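NOTA DE PRENSA

Gratik abre un servicio de orientación sobre el reparto de los bienes comunes después del divorcio

Karel, 21 de mayo de 2024 – El despacho Gratik, especializado en derecho de familia, pone en marcha desde hoy un servicio de orientación para las personas divorciadas que todavía no han liquidado el régimen económico de su matrimonio. El servicio se presta en la oficina de Karel y también por videollamada.

Muchas parejas obtienen la sentencia de divorcio y dejan para más tarde la cuestión de los bienes. La vivienda, el coche, las cuentas y los objetos de la casa quedan entonces en una situación poco clara, que puede durar años. Durante el último ejercicio, Gratik recibió 2776 consultas de derecho de familia, y de ellas 700 trataban de bienes que seguían sin repartir.

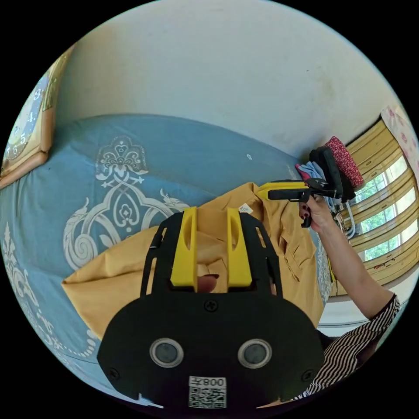 El primer paso es siempre el inventario. En él se anotan los bienes y también las deudas, con su fecha y su origen, para distinguir lo que es común de lo que pertenece a uno solo de los cónyuges. La ropa y los objetos de uso personal que no tengan un valor extraordinario son normalmente privativos, pero el despacho observa que con frecuencia son estas cosas pequeñas las que provocan la discusión más larga.

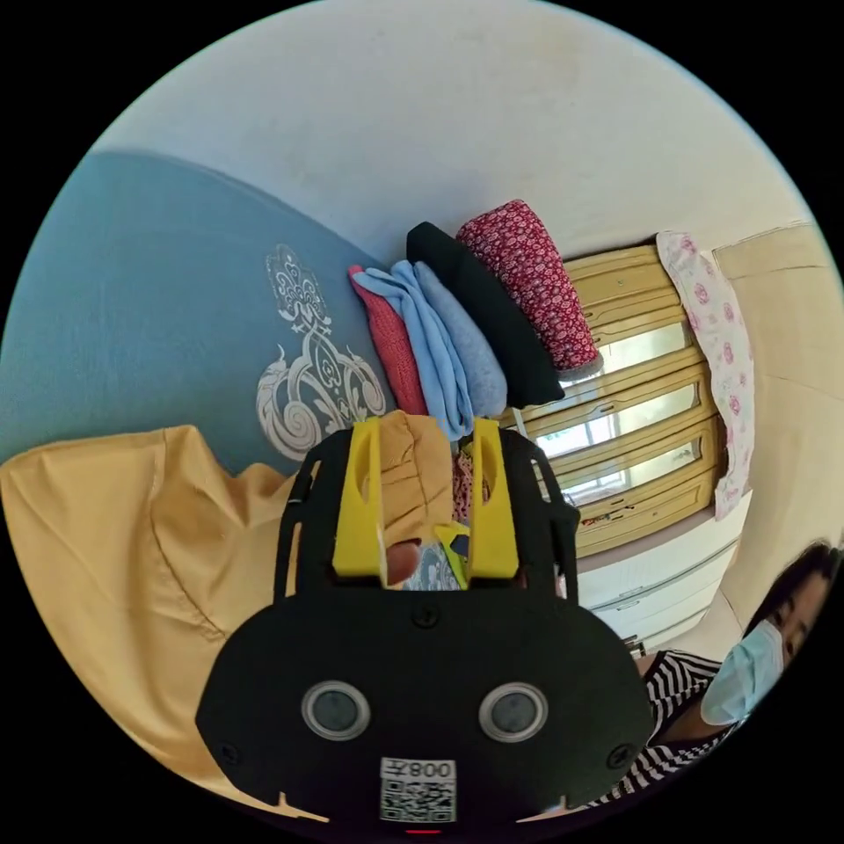 Prenda de color mostaza, doblada.

Cuando existe acuerdo, el reparto puede firmarse ante notario. Si no hay acuerdo, es necesario acudir al juzgado, y el procedimiento tiene dos fases: la formación del inventario y la liquidación. Gratik recomienda intentar antes una negociación por escrito, con plazos fijados por las dos partes – también cuando la relación es difícil.

El servicio comprende una entrevista inicial, la revisión de los documentos y un informe breve con las opciones posibles. La entrevista dura 20 minutos y no tiene coste. El informe se entrega en lengua sencilla, y el cliente decide después si desea continuar con el despacho o con otro profesional.

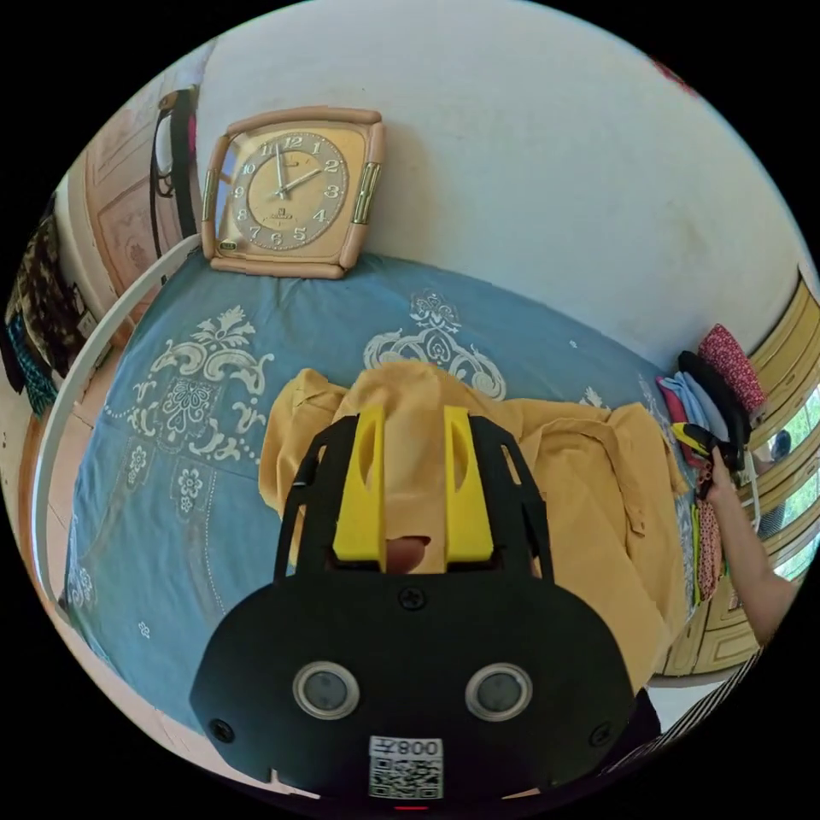 A partir de agosto, el mismo servicio estará disponible en las oficinas de Clurton y Hovland. En esta última se atenderán con preferencia los casos en que uno de los antiguos cónyuges reside en otro país, para los cuales conviene comprobar primero qué ley se aplica al régimen matrimonial.

Las personas interesadas pueden pedir cita por teléfono o en la recepción de cualquiera de las oficinas. Se ruega llevar a la entrevista la sentencia de divorcio, el convenio regulador si existe y las escrituras de los inmuebles.

Sobre Gratik
Gratik es un despacho dedicado al derecho de familia y de sucesiones, con oficinas en Karel, Clurton y Hovland.

Contacto para medios: departamento de comunicación de Gratik, oficina de Karel.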